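The backpack gets its own hook

Waraporn Yensuk has organized other people's hallways for 13 years, first in Palturness and now in Endale, where she works out of two rooms over a hardware store. Most of her clients call about closets. She starts with the bags.

"People buy shelves, and then the bag goes on the floor in front of the shelves," she says. "A bag is the thing you put down first when you come in. If it has no place, nothing behind it is going to stay in place either."

She begins every job by clearing one table and keeping it clear. It can be the kitchen table or a desk, as long as it's big enough to lay a coat on. She doesn't cover it and doesn't care about its condition. A couple of marks in the finish are fine. What she wants is a plain light surface where a key or a loose button shows up right away.
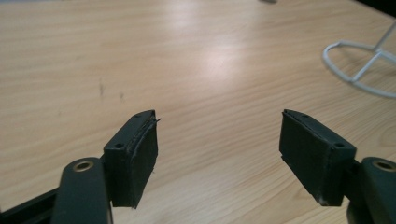

Issue 19

"I tell them we're not tidying yet," she says. "We're just making a spot where one thing at a time can be looked at. Some people have trouble with that. They want to bring the whole pile over."

The second thing she brings in is a stand. She prefers the kind with one pole and arms that spread out at the top, and she likes it white or some other light color, so that dark coats and bags can be picked out against it. The stands with two levels of arms are better for families. Adults use the top, children use the lower one, and a child who can reach a hook will use it about half the time, which she considers a good result.

She is less fond of hooks on the wall. Renters can't always drill, and in older houses she has seen hooks come out with the plaster still on them. A stand can be moved 9 inches to the left if the door hits it.

The weak point of any stand is balance. A full school backpack is heavy and hangs away from the pole, and a ring base only helps so much. She has clients load the stand in pairs, one bag across from another, and hang the heaviest piece low. If there is only one backpack in the house, she asks them to empty it before it goes up.

"That's the part they argue with," she says. "They say, I'm going to need all of it tomorrow. Fine, then put it back tomorrow. You'll find out you didn't need the three water bottles."

She also has opinions about how a bag is hung. It should go up by the short loop at the top, if it has one, and the shoulder straps should be left free. Hanging a bag by one shoulder strap pulls on the stitching and makes it sit crooked, so it bumps whatever is beside it. Loose straps are the other nuisance. They slip down between the arms, and the next person to take a coat pulls the bag down with it. 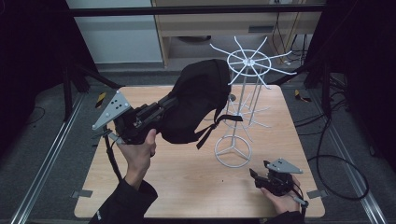 Home & Storage

Yensuk did not plan on this kind of work. She spent several years in the returns department at Dedgate, a mail-order luggage firm, where her job was to open bags that had come back and decide if they could be sold again. She handled around 85 of them on a busy shift. She learned to check the seams first and the zippers second, and to run a hand along the inside edge, where the binding covers the raw fabric.

"The outside of a black bag tells you very little," she says. "Black hides everything. You have to turn it and fold it back and look at the lining. If the binding is going, you can feel it before you see it."

She still does that on the cleared table, with the client standing there. Each bag is emptied, opened as far as it goes, and laid down. Crumbs come out of the bottom corners. Then she pinches along the edges and looks for the care label, which is usually sewn into a side seam and usually folded under. Most people have never read theirs. Some bags can be washed by hand, and others have padding that takes days to dry and should only be wiped. 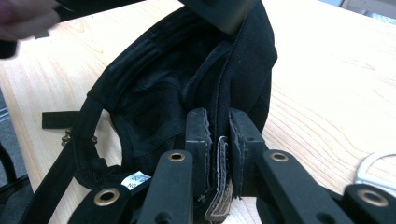
Folded back on the table: seam, edge binding and strap.

Bags that pass go on the stand. Bags with a torn lining go in a box for repair, and she writes a date on the box. If it hasn't been touched by April, she asks the client to let it go.

Her own hallway has a single stand, a model called the Presel that she bought secondhand and repainted. It holds two coats, an umbrella and a black backpack she has carried since the Dedgate days. She had the top loop resewn last winter. The bag is empty when she gets home, she says, except for her keys, and those go in a dish by the door.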